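Workshop > Storage > Metal bins and trays

Search tips Enter keyword Go

Last updated March 26, 2021

Keeping Sheet-Metal Bins and Trays in Service

Open steel bins last for decades if the rims stay straight and the coating is left alone where it is still sound. Most damage comes from stacking loads above the rim, dragging bins across concrete, and leaving damp material in the corners.

Cleaning

Empty the bin completely and brush out grit before any liquid goes in. Grit under a wet rag scratches more than a year of normal use. Wash with warm water and a small amount of dish soap. For oil film, wipe with mineral spirits outdoors, then repeat the soap wash. Dry the seams with compressed air or a folded shop towel pushed into the fold with a putty knife. Oily towels go flat on a line outside until fully dry, never balled up in a can.

Rust

Surface rust comes off with 150 grit paper, used dry. Finish with a finer sheet if the bin will hold anything soft. Pits can be left in place once the loose scale is gone. Wipe down, let the solvent flash off, and apply paste wax in a thin coat. Buff after 13 minutes. Aicha Erraji waxes hers each June, before the humid months, and reports no new rust on the seams in 4 seasons.

On galvanized steel, do not sand. Use a nylon brush and soap only. Sanding takes off the zinc.

Rims and dents

A bent rim is straightened with two blocks of hardwood and a clamp. Tighten slowly, release, check, repeat. A hammer stretches the metal and the rim will wave. Cut edges should be dressed with a fine file held at a shallow angle, then covered with slit rubber tubing.

Floors

Scratches on the floor of a bin are normal wear. Bare steel that stays dry and gets waxed will hold up. Liners are worth the trouble only for finished parts or anything with a soft face. Cut the liner slightly small so that it lifts out for cleaning.
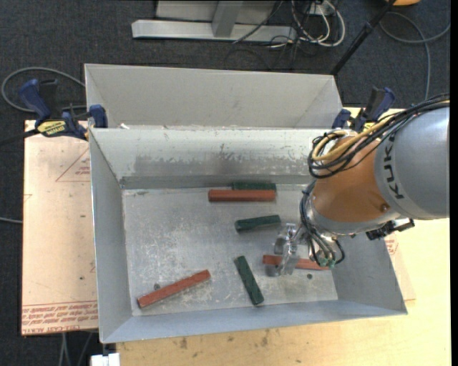 Scuffed bin floor, red and green blocks. Wear of this kind needs no repair.

Loading

Heavy pieces go in first and are lowered by hand. Long pieces should lie flat. Keep everything below the rim if another bin will be stacked on top. Weigh one full bin on a floor scale and write the figure on masking tape on the front wall. Shelf ratings are per shelf, so add up all the bins on it.

Labels

Paint marker on bare metal wears off where hands grip. Put the label low on the front wall. Old adhesive softens with vegetable oil left on for an hour; wash with soap before relabeling.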